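I bought the Trarov upright steamer in August, after the iron I'd had for years started leaving brown spots on shirts. I've used it most mornings since then, plus a longer session every couple of weeks for bedding and table linens. These notes cover what it does well and where I still get the ironing board out.

The Trarov comes in two sizes. Mine is the larger one, with a two-part pole, a hanger bar at the top and a tank that sits in the base. Putting it together took 14 minutes, most of it spent getting the lower half of the pole to click into its socket. The printed instructions show the hose going in before the pole. Do it the other way, or the pole pushes the hose aside and you have to start over.

It heats quickly. I fill the tank, plug it in, hang up a shirt, and by the time I've buttoned the collar there is steam at the head. There are two settings. Low is fine for rayon and thin cotton. High is what I use for everything else.

**Shirts and dresses.** Good results on anything with a bit of drape. Knit dresses come out looking new. Oxford shirts are passable through the body, but the collar and cuffs stay soft, and the button placket ripples unless you pull it tight from the bottom with your free hand. A heat mitt comes in the box. Wear it.

**Pants.** You won't get a crease. The hanger bar has clips for holding pants by the waist, and they grip well enough, though they left small dents in a pair of wool slacks. I fold a scrap of cotton over the waistband now.

**Curtains.** This is where the machine earned its floor space. I did a pair of lined panels without taking them down. The hose reaches higher than I expected, and the head is light enough that my arm didn't give out before the second panel was done.

**Table linens.** Mixed. A polyester blend loses its fold lines in one pass if you hang it over the bar and work down. Plain linen napkins don't respond much, and I still iron those damp. 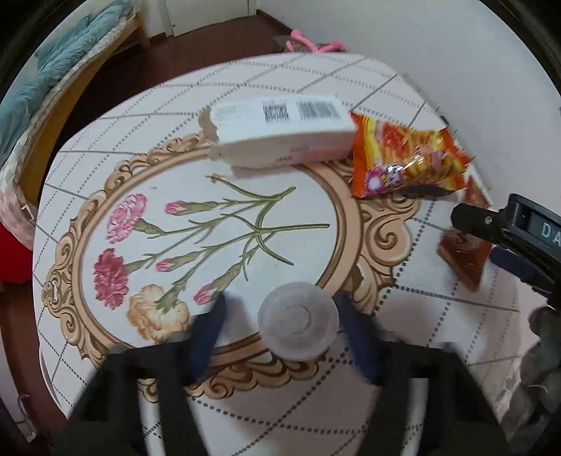

Can you steam a tablecloth while it's on the table? Only if the table can take heat and damp, and a varnished top usually can't, so hang the cloth over the bar or a shower rod.

The tank is my main complaint. It has a narrow neck and no handle, and when it's full you have to carry it with both hands like a bowl of soup. The cap also drips for a second after you turn it over. I keep a towel next to the base.

Water matters too. We have hard water, and I began to see white flecks at the head after a few weeks. The manual says to rinse with vinegar and water - I did that and the flecks stopped. My neighbor Nanna Hviid has the same model and has used filtered water from the start. She hasn't had any.

Before this I borrowed a Kvaran handheld from Austra Org. It's a nice little tool for travel and fine for one blouse, but it spits when tilted and the tank is empty before you finish a dress. If you only steam now and then, it would do, and it fits in a drawer. The Trarov needs a corner of its own. The pole does come down, but I've never bothered.

Replacement hoses and tank caps are sold as separate parts, and I wish the mitt were too, as the lining on mine is already thin at the thumb.

I'd buy the steamer again for the curtains and the dresses. I kept the board and got a cheap new iron for collars and napkins.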